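Stacking long exposures of light painting – how do you keep the blacks clean?

Flemis
Hi all, and thank you for having such a friendly board! I've been light painting an old barn near Midtbø with a little flashlight, 2 minutes a frame at ISO 500. I love the colors, but once I blend 18 frames the sky goes gray and speckled. Am I doing something silly?

Lunon
Not silly at all, we've all been there – set your blend mode to Lighten and turn on long exposure noise reduction. It doubles your waiting time, so bring a thermos and good socks. Mine took all of January to get right.

Fastent
Get a faster computer, it helped me. More memory too.

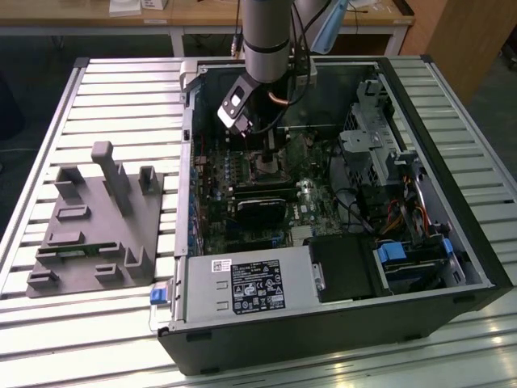
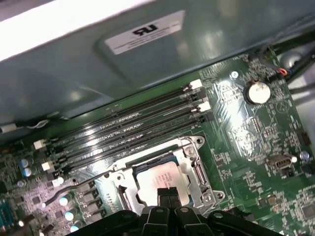
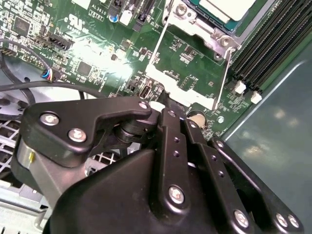
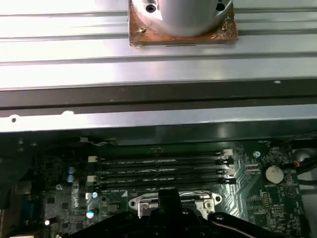 Flemis
Lighten mode did the trick for most of it, thank you both so much! There's still a bit of speckle over the barn roof, so I'll try the noise reduction next time I'm out.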